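Windwood Nursing Pillow by Skoso

I'm on my second baby and my third nursing pillow, so I've got opinions! The first one was a hand-me-down that went flat by week two, and the next was so stiff my daughter kept rolling toward my elbow. My midwife, Katalin Pintér, let me borrow her Windwood for a weekend and I ordered my own before I'd even given it back.

It's a C shape with one fat end and one skinny end. I put the fat end under the baby's head and tuck the skinny one behind my hip, and my shoulders finally come down from my ears. I used it all through November, mostly at 3 in the morning, and it's still nice and firm – no lumps so far.

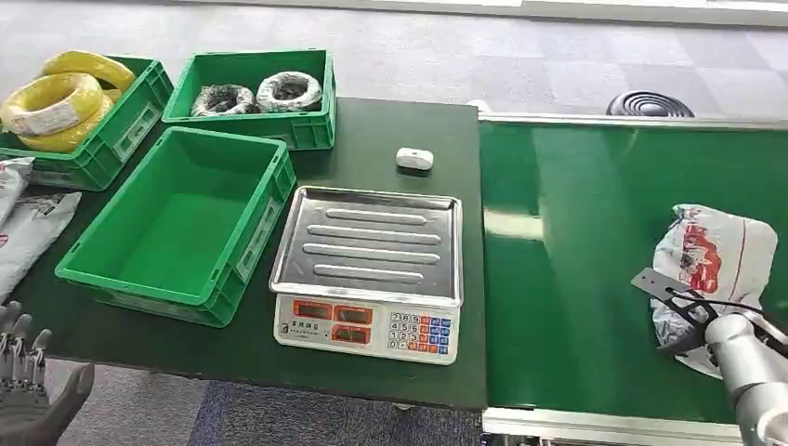 Feeding & Nursing

Cover: cotton, zips off, machine wash warm. I tumble dry mine on low and it hasn't shrunk.
Filling: you can add or take some out through the inner zipper (do it over the bathtub, trust me).
Colors: oat, sage, navy
Weight: 1,134 grams

The one thing I'd change is the zipper pull, which is tiny and hard to grab with a baby on one arm. My friend Anikó Virág had a C-section and says it kept her son off her scar, but do ask your own doctor what's comfortable for you.

Spare covers are sold separately – get one. You'll want it the first time there's spit-up at bedtime.

1,234 reviews
Add to cart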